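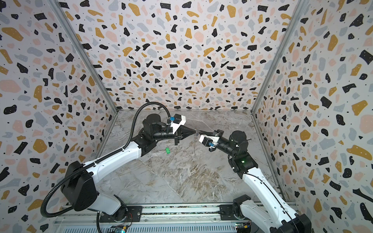 Both arms, one key ring, mid-afternoon.

I was meant to spend today on the budget and nothing else. August is when Lieven wants the equipment list for next year, and he wants it on one page, with a price against every line and no "to be confirmed" anywhere. So of course I sat down with my tea, opened the spreadsheet, typed "second booth" in the top row and then wandered off to watch the keys for an hour.

Well, it was useful! I'd been going back and forth on grippers for weeks and there's nothing like small fiddly metal things for making up your mind. A box is easy to be cheerful about. A split ring with a chain on it is another matter, and keys are what Westora keep asking us about, so keys are what I have to budget for. I wrote "FINGERS" in capitals in the notebook and underlined it twice, and that's now line one, above the booth.

The trouble is choosing which fingers. Skilton do a set with soft tips for 620, and Drendness do one for 800 that comes with spares and a proper little case. Alper says get the cheap ones and print our own tips, and he'd probably be the one doing the printing, so I ought to listen. But I remember last winter, when we "saved money" on the cable clips and then spent it all again on better cable clips (I still have a drawer of the first lot, if anyone wants a cable clip). I've put down the Drendness set with a question mark and I'll have to take the question mark off before Lieven sees it.

Then there's the whole business of whether we want another booth at all, or just more hours out of this one. Josefien is firmly on the side of more hours. She went through the bookings and came up with 33 sessions in the past month, and her point is that there are still gaps at either end of the day, mostly the early end, mostly because people like me don't arrive early. Fair enough. My point is that every time somebody changes the job over we lose half a morning, and with two booths you could leave one set up for keys and the other for whatever comes next. We had this out over lunch and Godelieve ate her soup and said she'd sign whichever one fitted under her ceiling, and would we please tell her what it was by the end of the month.

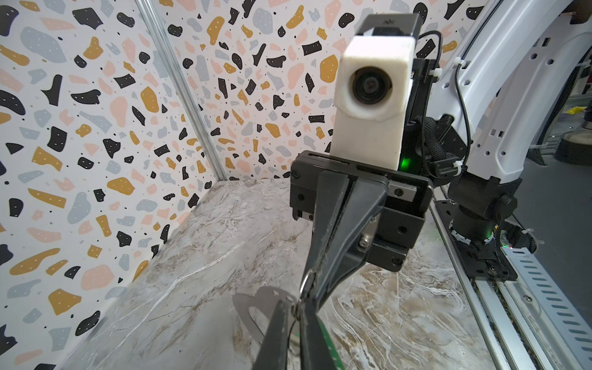 I rang Xaba after lunch about lead times, because if we do go for a second pair of arms it has to be ordered well before Christmas. A very nice man put me on hold and then a less nice man told me it depended on the rail. I said same rail as before. He said they'd changed the rail. So now I need to find out whether the new rail takes our old mounting plates, and if it doesn't that's another line on the page, and probably a morning with the drill. I've left a gap for it. Note to self: measure the hole spacing tomorrow and write it down somewhere that isn't the back of my hand.

Daranee came by while I was sulking about rails and asked why I hadn't put anything in for spares. Cables especially! She's quite right, I'd clean forgotten. The cables do all the bending and get none of the attention, and when one goes you're stuck until the post comes. So that's cables, ties, a spare lens for the wrist camera and 2 of the little connectors for each arm. None of it costs much but it's the sort of thing that looks silly when you have to go back and ask for it separately in February.

I also had a lovely ten minutes looking at wall coverings. We'd want a different pattern for a second booth and I've gone right off anything beige. Josefien says stripes. I say stripes would make me seasick by Easter. It's a tiny amount of money and I've given it more thought than the insurance, which I still haven't looked up.

Where it stands tonight: fingers, spares, a gap for the rail, and "second booth" still sitting there with no figure beside it. I'll try Xaba again at nine, before anybody can put me off, and I want to ask Alper how long a set of printed tips would really last with keys going through them all day. Home late, cheese on toast, and I've left the notebook at work.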